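Torque Values Belong on the Part

Most manufacturers print fastener torque in a service manual and nowhere else. I think this is a mistake, and the cost of correcting it is small.
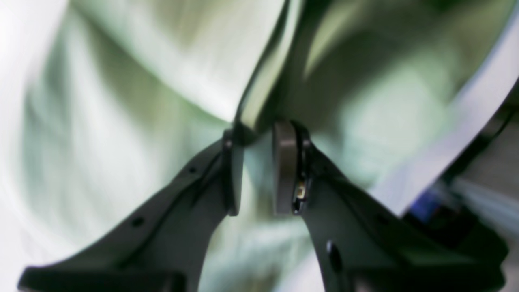
A manual is separated from its equipment early. The first owner files it, the second owner never receives it, and the download page moves when the company changes its site. The fastener stays where it was. A technician who needs the figure at 6 in the morning will tighten by feel, and feel varies between people and between wrenches.

I keep service records for a small pump shop. In August I went through 304 work orders on two product lines, the Provach transfer pump and the Lodhi dosing unit. Provach casts the cover torque into the housing next to the bolt circle. Lodhi lists it in an appendix. Repeat visits for a leaking cover were far more common on the Lodhi units, although the gasket material is the same and the covers are close in size. I don't claim this proves the case. The Lodhi units are older on average, and some had been opened by their owners before we saw them.

The usual objection is that specifications change. If a gasket supplier is replaced, a cast number becomes wrong and stays wrong. Malura raised this point when we asked for markings on its valve bodies. It is a fair concern with a known remedy: a laser-etched tag under one bolt head, revised with the part number. Zetdale already does this on its 600 series.

A second objection is appearance. I have never met a customer who looked at the underside of a pump cover.

Units should be marked too. A bare number invites someone to read newton-meters as foot-pounds, and that error breaks studs.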